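Two-tier metal shelf for foil-top canisters, tray spacing?

Bit-na Lim
Jan 24, 2022
Setting up a black two-tier tube-frame shelf at the far side of a light wood table. It has to hold cylindrical containers with foil tops. My plan is the taller ones on the upper tray, the rest below. Trays are flat. Does anyone load these top first?

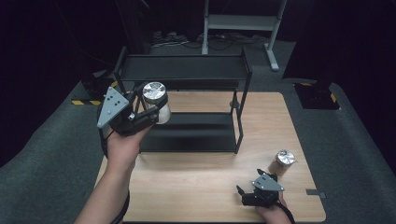 Dinesh Warrier
Bottom first. With weight only on the upper tray the frame racks sideways when you bump the table. Mine is the Skedach, 40 cm wide, same layout.

Hema Pinto
Disagree. On a frame that size the load is trivial. Clearance is the problem: foil crimps catch on the tray above. Leave 2 cm.

Dinesh Warrier
2 cm is fine if you lift straight out. Nobody does at the back row.

Bit-na Lim
Will measure the lower gap tonight. Would felt pads under the legs help with the racking?

Hema Pinto
No. They stop scratches, that's all.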